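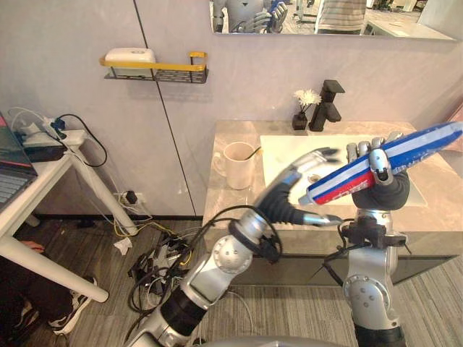
By Renata Deschamps, Partner, Deschamps Business Law

CESTSTEAD, 2025-10-14. Deschamps Business Law has released a plain-language guide to shareholder agreements for companies with a small number of owners. The guide, called Before You Sign the Shares, is free to download and covers the matters that co-owners most often leave out when they set up a company together.

Many small companies are formed in a hurry. Two friends or former co-workers register the business, split the shares down the middle and get on with finding customers. The paperwork that says what happens if one of them wants to leave is put off until later. In our practice, later tends to mean the week one of them has already decided to go.

In September the firm reviewed 272 files opened by owner-run companies at its Ceststead and Brandeck offices. The most common gap was a missing or unsigned shareholder agreement. The next was an agreement that gave no method for putting a price on a departing owner's shares.

The guide begins with decision making. Where two people each hold half the shares, a disagreement can stop the company from renewing a lease, hiring a manager or taking out a loan. It explains several ways to deal with a deadlock, including mediation, a casting vote on limited matters, and a buy-sell clause. It also points out that a buy-sell clause can favour the owner with more cash on hand, and suggests longer payment periods where the owners' finances are uneven.

Other chapters deal with:

Vesting of founders' shares
Valuation on death, illness or resignation
Loans made by owners to the company
Who owns work created before the company existed
Confidentiality and competing businesses
Bringing in a new investor

The chapter on earlier work will be of interest to software and design companies. A founder who wrote code or drew plans before the company was registered may still own them personally unless they were assigned in writing. Buyers and lenders ask for that assignment, and it is much easier to get while everyone is on good terms.

A checklist at the back can be filled in by the owners before they see a lawyer. Owners are asked to complete it separately and then compare their answers. Clients who have done this generally need a shorter first meeting.

The guide was prepared with Zornero, a bookkeeping and payroll practice in Brandeck, which wrote the section on keeping share registers and records of owner loans. It replaces a shorter handout the firm has given to new clients for several years.

Printed copies are available at the front desk of both offices. The guide is general information and is not legal advice. Owners with an existing agreement should have it reviewed before making changes.

Media enquiries: Deschamps Business Law, Ceststead office, extension 2159.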